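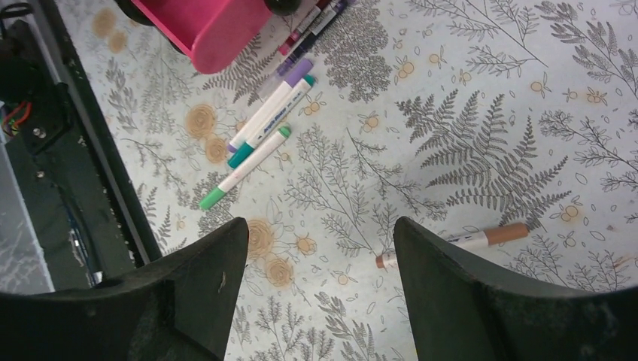 Wrist camera, Vemico fingers open, marker layout B on the fern cloth.

Ticket: Finger swap on arm 2, missed closes on thin cylinders
Status: Open, waiting on vendor
Component: End effector / wrist camera
Reported by: Pierina Benedetti
Labels: gripper-comparison, vision, calibration

Summary

After changing from the Junis fingers to the Vemico fingers, arm 2 misses markers that the Junis set picked without trouble. The fingers close beside the barrel or on the very edge of it, and the marker rolls out toward the left rail. Misses are worse on the right half of the cloth. No fault is raised by the controller. The gripper reports a normal close in every case, including the ones where it is holding nothing.

Setup

Arm 2, left bench
Gripper body: Junis parallel, unchanged through all tests
Fingers: Vemico tapered, black, replacing the Junis flat pads
Wrist camera: Farnska, fixed focus, same bracket as before
Controller: Russo, servo loop at 1000 Hz
Surface: printed tablecloth, gray ferns with orange roses and berries
Objects: loose markers, white barrels, mixed caps

Layout B has three markers close to parallel on the upper left, the teal-capped one touching the lavender-capped one, and a single marker with a tan-brown cap on the right. The slimmer pens at the top by the pink plastic piece are distractors. They are not targets and should not be picked.

Expected

Pick rate at least equal to the Junis pads on the same layout. Close on air reported as a failed grasp.

Observed

124 attempts with the Vemico fingers, 21 misses. All but two of the misses were on the tan-brown marker. The remaining two were on the mint-green one. The lavender and teal markers were never missed, though on several picks the teal one came up together with its neighbor. I have logged those as picks for now and flagged them separately. They need a rule.

Steps to reproduce

1. Home the arm. Load the Vemico tool file.
2. Place layout B. The tan-brown marker should lie level in the camera view, just beyond the tip of the right finger, cap over the big fern.
3. Run the marker pick routine with target order right to left.
4. Watch the left fingertip at close. On a miss it touches the barrel first and pushes it.

Log

09:10
Repeated the run with the Junis pads refitted, same layout, same cloth. No misses on the tan-brown marker. Rules out the cloth as the only cause. Pads off, Vemico fingers back on, screws torqued to the value in the Vemico sheet.

09:45
Checked tool center point. The tool file was copied from the Junis one and only the length had been edited. The lateral offset was left as it was. The Vemico fingers are tapered and the contact line is nearer the tip, so the old offset is wrong for them in principle. Redid the four-point calibration on the pin. New file saved with suffix _v2. The old one is still on the controller under its original name, please do not load it.

10:20
Rerun with _v2. The left fingertip still arrives first on the right-hand marker. Better than before by eye. I would not call it fixed.

10:35
Measured finger symmetry with the gripper off the arm. Commanded to half open, both fingers at equal distance from the body centerline within what the caliper can tell me. Commanded closed, tips meet on center. So the fingers are mounted straight and the body drives them evenly. There is a small light mark near the tip of the left finger. Could be a scratch or could be debris. It is not on the contact face, and I am leaving it alone until the comparison is finished.

11:15
Looked at the vision side. Mask overlays from the segmenter show the tan-brown marker's box running too wide on the cap side. It includes part of the fern print. Gray leaflets come right up against the cap, and the cap is darker than the barrel, so the segmenter appears to join the cap to the print and shift the center. The Junis pads are wide enough to absorb this error. The Vemico tips are not.

The orange roses are not a problem. They score low as markers and are dropped at the threshold. I expected the opposite.

11:40
Exposure. The upper right of the cloth is slightly washed out in the wrist view. Auto exposure is on. The two dark fingers take up a fair part of the lower view, and with the Vemico set they reach further up between the markers. The meter likely sees more black and brightens everything. Set the Farnska to manual, exposure register 1475, gain at zero. The print on the right side has more contrast now. The barrels, which are white, no longer merge with the pale cloth at their lower edge.

Note for anyone copying this: the register value is specific to our lights and to this bench. Arm 1 will need its own.

12:05
Masked the fingers out of the metering region as an alternative to manual exposure. The Farnska driver accepts a rectangle only. A rectangle large enough to cover both fingers also covers the gap between them, where the target sits at close range. Not usable. Returned to manual.

13:30
Rerun with _v2 and manual exposure. Misses on the right-hand marker are now rare but still present. The double pick on teal and lavender has not changed, as expected, because neither change touches it.

13:50
Tried the Vemico fingers with the approach rotated a quarter turn for the tan-brown marker. Fingers then come down either side of the barrel and any error from the cap runs along the barrel, where it does not matter. This removes the miss completely on that marker. The wrist cable gets close to its limit in this pose. I would not run it all day. Logged as a diagnostic result only.

This confirms the error is lateral and comes from the image.

14:25
Fed a hand-drawn mask for the tan-brown marker with the original approach angle. No misses. Same conclusion as 13:50.

14:40
Closed-on-air detection. Separate from the above. The Russo controller decides grasp success on motor current at the end of travel. With the Junis pads the stop at full close is soft and the current curve is clearly different from a real grasp. The Vemico tips meet hard, and the current at full close looks like a firm grasp on something thin. Threshold on current alone cannot separate them. Added a width check: if the reported opening at end of close is below the minimum barrel diameter in the object file, report failure. Works in every case I have tried. The check runs after the close command returns, so it costs a little cycle time.

The slimmer pens are thinner than the object file minimum. Anyone who adds them as targets has to lower that value first or every pick will be reported as failed.

15:10
Left rail. When a marker is pushed it rolls to the bristle strip and stops against it. From there the wrist camera still sees it, but the finger on that side cannot get behind it without touching the strip. Set a keep-out along the strip for now. Markers inside the keep-out are skipped with a warning. The red and yellow wires at the bracket on that side are also inside the keep-out.

Comments

Vision review:
Agree on the cap and fern joining. The segmenter was tuned on plain mats. Adding patterned cloth to the tuning set should help. Until then, can the planner use the barrel only and ignore the cap? The barrel edges look clean with manual exposure.

Pierina Benedetti:
Tried it. Barrel-only works on the tan-brown marker. On the mint-green one the cap is at the lower left and the barrel is clean as well, so no problem there. The grasp point moves off the center of mass in both cases, and the marker tilts a little when lifted. The Vemico tips hold it. The Junis pads hold it better. I will add tilt as a column in the comparison table.

Controls review:
Is the width check in the shared routine or only on arm 2? Arm 1 still has Junis pads, and the object file there has no minimum diameter.

Pierina Benedetti:
Arm 2 only. On arm 1 the field is missing and the check would be skipped, but please do not rely on that. I will put it behind a flag before merging.

Controls review:
Also, does changing the loop rate affect the left-finger-first contact? We dropped it on arm 1 last September for a different gripper and contact timing moved.

Pierina Benedetti:
Halved it for one short run. No visible difference. Put back to 1000 Hz. The finger contact is set by where the arm goes, and that was wrong before the gripper started to move.

Comparison so far, Vemico against Junis

Thin cylinders in the open: no difference with _v2 and manual exposure, barrel-only grasp point.
Cylinders touching each other: Vemico better at getting one tip between, but takes both if the mask is merged. Junis pads push the pair apart.
Tolerance to lateral error: Junis clearly better.
View between the fingers: Vemico better. The gap at full open is wide and the cloth is visible down to the lower edge.
Empty close detection: Junis works with current only. Vemico needs the width check.
Hold on lift, off-center grasp: Junis better.

Open items

Request the fingertip drawing from Vemico with the contact line dimensioned. The sheet supplied gives overall length only. Sent, no reply yet.
Retune segmenter with patterned cloth.
Rule for double picks. Proposal: count as a miss if the second marker leaves the cloth.
Delete the old Vemico tool file from arm 2 once the earlier runs are archived.
Repeat the full set with layout C, tan-brown marker turned end for end so the cap is off the fern.

Workaround until closed: tool file _v2, manual exposure, barrel-only flag on, width check on, keep-out on the left rail.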